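Bellholm Stacking Produce Bins, Set of Two: Review
February
By Marcus Iwasaki, Household Equipment Desk

The Household Equipment Desk receives regular requests for guidance on storing fresh produce outside the refrigerator. Most of these come from readers in apartments and older houses, where there is no pantry and no cellar, and where potatoes and onions are kept in whatever corner is free. This review considers the Bellholm stacking bins, a pair of slatted beech boxes sold for that purpose. The set was purchased at the full retail price of $98 from a Mudeck store and was used in a working kitchen for eight weeks.

Construction and assembly

The bins arrive flat. Each consists of a base, four slatted sides, and a front panel that drops down on a pair of brass pins. The instructions are printed on a single sheet and are clear, with one exception: the drawing for step 6 shows the front panel reversed. Purchasers who follow it will find that the panel does not close and will need to take the front apart and begin that step again. We wrote to Bellholm on this point and were told that a corrected sheet is in preparation.

The joints are cut accurately. No glue is required, and no tools other than a screwdriver are needed. Assembly of the first bin took our tester, Tài Doãn, most of an evening, and the second was considerably faster. The wood is finished with a light oil. It had a noticeable smell for the first few days, and we recommend leaving the bins open in a ventilated room before any food is placed in them.

When stacked, the upper bin rests on four short pegs set into the corners of the lower one. The fit is close. A full upper bin did not shift when the lower front panel was opened, which has been a weakness in several competing sets, including the Rurholm wire baskets reviewed by this desk last year.

Capacity and arrangement

Each bin will hold an ordinary week of root vegetables for a household of four. Bellholm supplies one removable divider per bin, and the divider can be placed in any of three slots. In practice Mr. Doãn used only the center slot. The other two leave a narrow section that is awkward to reach into, and small items settled at the bottom of it and were missed.

The manufacturer's leaflet advises that produce be sorted before it is put away, and this desk agrees. Potatoes should be kept apart from onions, and both should be kept apart from ripening fruit. Citrus keeps acceptably in the upper bin for a short period, provided that it is not piled deeply. Anything soft or bruised should be set aside for immediate use. A kitchen table is the most convenient place to do this, as the contents of a shopping bag can be spread out and checked before they are divided between the two bins.
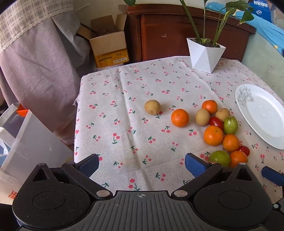
Performance in use

The bins were placed against an interior wall, away from the stove and out of direct sunlight. Potatoes stored in the lower bin remained firm for the greater part of the test period. Some sprouting was observed toward the end, chiefly among those nearest the front panel, where the slats are more widely spaced and admit more light. A folded paper bag laid inside the panel reduced this. Bellholm does not mention the matter in its leaflet, and in our view it should.

Onions did well throughout. Garlic also kept well, although the smaller cloves passed between the slats of the base and had to be retrieved from below. Mandarins and lemons kept for slightly longer than they did in the glass bowl previously used in the same kitchen. We do not regard the difference as large enough to justify the purchase by itself.

The open construction allows soil to fall through to the floor or, when the bins are stacked, onto the contents of the lower one. Readers who buy unwashed potatoes should store them in the lower bin and place a tray or a sheet of newspaper beneath it. A fitted tray would be a sensible addition to the set. Tran, whose single bin is otherwise plainer and less well finished, includes one at no extra charge.

Cleaning and care

The bins may not be immersed in water. The leaflet recommends a damp cloth followed by a dry one, and a fresh coat of oil twice a year. The slats are rounded at the edges and wipe down easily, but the inside corners collect dust and onion skin. A small stiff brush was the most effective means of clearing them. One of the brass pins had worked slightly loose by the close of the test and was tightened by hand. It has not moved again.

Warranty and service

Bellholm provides a warranty of 2 years against splitting and failure of the joints. It does not cover staining. Replacement pegs and pins can be ordered individually, and our own order for spare pins was filled promptly — a courtesy that is less common than it should be in this class of goods.

Assessment

The Bellholm set is well made and does what it is sold to do. It is expensive for two boxes, and the lack of a tray and the error in the assembly sheet are faults that should not appear at this price. Households that buy potatoes and onions in quantity, and that have no cool cupboard to put them in, will find it a sound purchase. Smaller households may be adequately served by the single Tran bin.

Rating: 8 out of 10. The test set has been retained by this desk and will be examined again after a summer of use, when warmer conditions will give a fuller account of how the lower bin performs.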